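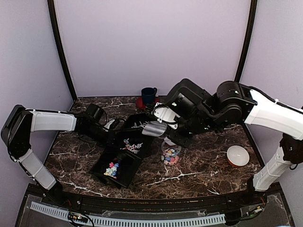 Rarkisberg School Bag Drive: Donation Records

README for the data package, version 2

What is in this package

The package contains the donation records of the school bag drive in Rarkisberg, which collects bags, pencil cases, lunch boxes and small money gifts before the school year begins. The records were written by hand at the collection points and typed later. We publish them so that other towns which want to organize such a drive can see what people give, at which hour they come, and how much of it can be used.

There are three files, all in comma-separated text with UTF-8 encoding:

gifts.csv has one row for each gift. A gift is what one person or one group handed over at one time, so a family with four bags is one row and not four.

points.csv has one row for each collection point. There are 56 points in total, including those which were open for a single morning.

items.csv is the list of item codes, with a short name in English and the condition rules.

The files are joined by the columns point_id and item_code. Please do not join by the name of the point. The bakery in Ulley changed its name during the drive and appears in the paper forms under both names. We kept the spelling of the forms in the column name_as_written.

Columns in gifts.csv

gift_id: a running number. Numbers are missing where a form was canceled, and we did not close the gaps.

point_id: the collection point, see points.csv.

day_no: the day of the drive, starting with 1. We do not give the calendar day.

hour: the full hour in which the gift was received, from 0 to 23. Many people at the desks wrote only "morning". In this case the field is empty and the column part_of_day is filled.

item_code: the main kind of item. If a gift had several kinds, the code is MIX and the details are in the column note.

quantity: number of items. Empty for money.

money: the amount in whole units of local currency, without coins. Empty for items.

giver_type: P for a private person, G for a group such as a sports team or a school class, F for a firm, U for unknown.

condition: A is new, B is used and good, C needs repair, X was not accepted.

note: free text, translated to English by Siu-ming Ng. Names of people and phone numbers were removed.

How the records were made

Each collection point received a block of paper forms. The person at the desk filled in one line for each gift and signed at the bottom of the page. After the drive the blocks came to the office in Lam, where Gonzalo Herrero and Pak-hei Chiu typed them. Each page was typed two times, by a different person each time, and the differences were compared with the paper. When the handwriting could not be read by either of them, the field was left empty.

The condition was decided at the sorting tables in Lam and not at the desk. For this reason some rows have a quantity but no condition: the bag label was lost on the way and the item could not be connected to its line again. These rows are correct for counting gifts, but please leave them out when you calculate the share of usable items.

Cleaning was done in Dimetti, our own small set of scripts. Dimetti checks that all codes exist, that the quantity is a whole number and that no gift was entered for a day when the point was closed. It does not correct anything by itself. It writes a list, and a person decides.

Known problems

The forms of the swimming hall have no hours at all. The desk there was shared with the ticket counter.

One firm gave 1,000 pencils in a single delivery. It is one row, and it will pull any average of the column quantity very strongly. We advise to use the median, or to look at pencils separately.

The code LB was used for lunch boxes at most points, but on the first pages from Ulley it was used also for library bags. Where the note makes it clear we changed the code to BG. Where it does not, the code is MIX and the note begins with "LB?".

Money gifts are not complete. People who paid by bank transfer are not in these files, only people who put money in the box at a desk.

What the data should not be used for

Please do not use the files to compare how generous the neighborhoods are. The points had very different opening hours, and the one at the train station is used by people from all parts of town. Also please do not try to find out who gave what. If you see a note in which a person can be recognized, write to us and we will remove it.

The package says nothing about the families who received the bags. We do not hold such data. The schools gave out the bags without a list.

Changes

Version 2, August 24, 2021: hours corrected for the points in Ulley. Column name_as_written added. Double rows from the church hall removed, found by Braulio Ponce when he made the map.

Version 1: first release, only gifts.csv and items.csv.

Use and contact

You may copy, change and share the files, also for paid work, if you name the Rarkisberg School Bag Drive as the source and tell which version you used. The paper forms are kept in Lam and can be seen there by appointment.

Questions and corrections go to Leif Solberg, who takes care of the package. Please write the gift_id of the row in your message. An answer can take a few weeks while the drive is running.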